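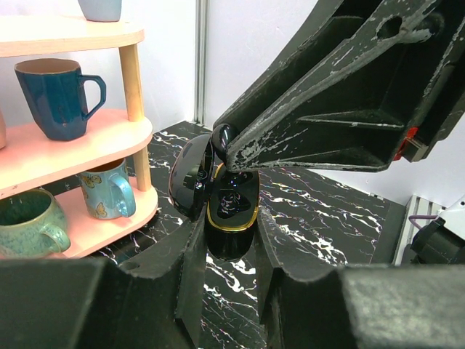 Black earbud case with the lid open and a gold-colored rim.

Stop renewing the Umholm mission

2024-10-30

Parliament votes again next month on keeping our 209 soldiers in Umholm. It will be the eighth extension, and I expect it to pass with little debate, as the one in April did. I think it should fail.

The mission was sold as 21 weeks of ceasefire monitoring. By the ministry's own log, our people have now recorded 1,148 violations. Each one was written up and forwarded, and neither side has paid any price for a single one of them.

Supporters say leaving would send the wrong signal. To whom? Both armies dug in long ago, and they move their guns when our patrols go back to base. The Lahtinen report said as much, and the government filed it without a reply.

I am no pacifist. If there were a plan to enforce the line, I would listen to it. What we have is a small force with no power to act – and a large bill. Bring them home before winter closes the pass, and put the money into the refugee camps on the Cuvo road.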